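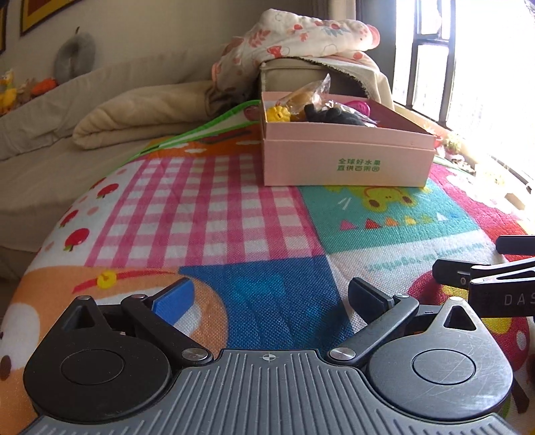
Integrity and Conduct Education in Club Cricket
Progress report to the Schmieder Fund
Reporting period ending February 2019
Submitted by the Sorkska Cricket Association

1. Status

The project is in its second phase. The conduct code has been adopted, the hearing procedure is in use, and the education sessions are under way at senior level. Junior sessions started later than the work plan called for. Spending is inside the approved budget. No change to the end date is requested.

2. Conduct code

The old code was four pages long and dealt almost entirely with on-field offenses: dissent, time wasting, abuse of umpires. It said nothing on social media, group messaging or statements made before a player registered with the association. The revised code covers all of these. Three points took up most of the drafting time.

Past statements. Clubs disagreed on whether a player should answer for material posted before registration. The adopted text allows a hearing on such material only where it is still publicly available and a complaint has been filed in writing. A player who was under 16 at the time of posting is referred to education and cannot be suspended.

Interim suspension. The first draft let the association stand a player down as soon as a complaint came in. Parow objected that a player could miss half a season before being heard. The final text limits interim suspension to 11 days, after which the player returns to selection unless a hearing date has been set.

Private messages. Messages sent in a team group count as conduct within the club. One-to-one messages do not, except where the recipient files the complaint.

The code took effect in December. Clubs confirmed receipt through the registration system, and registration cannot be completed for the coming season without that step.
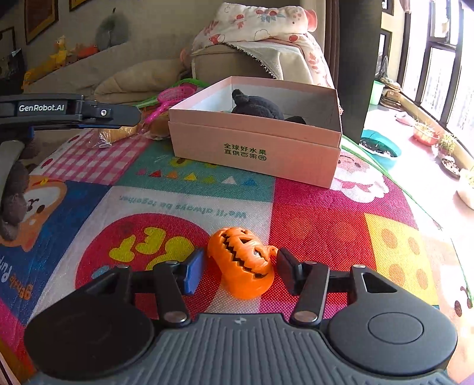 Orange jack-o'-lantern on a patchwork play mat, between the open jaws of a hand-held gripper.

3. Hearings

Under the earlier arrangement, complaints went to the club of the accused player. Results varied widely, and several clubs kept no record at all. Complaints now go to a three-member panel with no member drawn from either club involved.

The panel has closed 3 cases under the new code. Two ended in a written warning with attendance at an education session. The third was dismissed for lack of evidence. All were closed before the interim suspension limit ran out. Written reasons were sent to both parties in each case. A summary without names goes to all clubs at the end of the season.

One weakness has shown up. The complaint form asks for the date of the offense but not the date on which the complainant first became aware of it, and the filing deadline runs from the second of these. The form is being corrected.

4. Education sessions

The senior session runs 90 minutes and is held at the club, usually before net practice. It covers the code, the hearing process and what umpires are expected to report. A total of 400 senior players have completed it. The association has 2415 registered players in all age groups, so most of the work is still ahead.

Attendance was good at clubs that made the session a condition of selection and poor at those that made it optional. We recommend that it be compulsory from next season. Parow and Trukik have already written this into their selection rules.

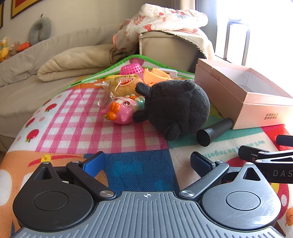 The junior version is shorter and leaves out the section on hearings. Trukik tested it with its under-13 and under-15 squads and reported that the section on umpiring decisions was too long for the younger group. That section has been cut by half and a practical exercise on appealing has been added.

5. Budget

Printing and travel are below plan. Panel costs are above plan because the online case system needed a second round of setup work. The two differences offset each other. We ask that the unspent travel amount be carried forward to cover junior sessions at the outlying clubs.

6. Next period

Corrected complaint form issued to all clubs.
Proposal on compulsory sessions put to the annual meeting.
Junior sessions at all clubs with an under-15 side.
Umpire reporting guide, first draft.
Review of the interim suspension limit after one full season of use.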